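# Entryway and Closet Care: Guidance for Residents

Fovalstead Residential Services, Household Notes, March edition

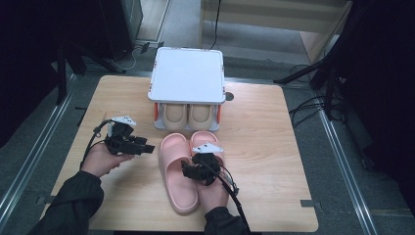

Most of the dirt in an apartment enters through the front door. The following recommendations apply to entryways, hall closets and the small storage areas beside them. They have been reviewed by Aurelia Wyss of the housekeeping office and replace the earlier sheet on floor care.

## Mats and floors

Place one coarse mat outside the door and one absorbent mat inside it. Shake both outdoors every week. Lift the inside mat when washing the floor and leave it off until the floor has dried completely; moisture trapped under a rubber backing will discolor vinyl and can raise the grain of wood.

Sand and road salt should be swept or vacuumed before any mopping is done. For salt stains on sealed floors, mix 2 tablespoons of white vinegar into a quart of warm water, wipe the area, and rinse with plain water. Do not use vinegar on marble, limestone or waxed wood.

## Shoes and slippers

- Allow wet shoes to dry at room temperature, away from radiators. Crumpled newspaper placed inside should be changed after the first hour.
- Foam slippers may be washed by hand in lukewarm water with a little dish soap. They should not go in the dryer, as heat shrinks the sole.
- Remove loose insoles before washing and dry them separately.
- Keep shoes in regular use on an open rack. Closed boxes are suitable for seasonal storage once the shoes are clean and fully dry.
- Baking soda left in the shoe overnight reduces odor. Shake it out well in the morning, particularly from leather, which it can dry out.

Small racks are easily overloaded. Put heavier footwear on the lowest level and check from time to time that the legs stand firmly on the floor. Wipe plastic parts with a damp cloth and mild soap; scouring powder leaves scratches that hold dirt.

## Coats and closets

Hooks on plasterboard require an anchor suited to the weight they will carry. Residents who are unsure what lies behind a wall should ask Gebhard Moser at extension 39 before drilling. Cables run above many of the hall switches in the older buildings — drilling there is not permitted.

Winter coats should be cleaned before they are put away. Moths are attracted to soiled wool, and cedar blocks offer limited protection if the garment is dirty. Sand the blocks lightly once a year to renew the scent.

Leave the closet door open for an hour after hanging damp clothing inside. Where a musty smell persists, empty the closet, wash the shelves and look for damp at the base of the outside wall. Any damp patch should be reported promptly.

## Umbrellas

Open umbrellas to dry, then store them upright in a stand with a removable tray. Empty the tray after each rainy spell.

Questions about these notes may be left at the service desk, Room 12, on Monday mornings. Hammad Sial keeps a small supply of felt pads and wall anchors there, free of charge to residents.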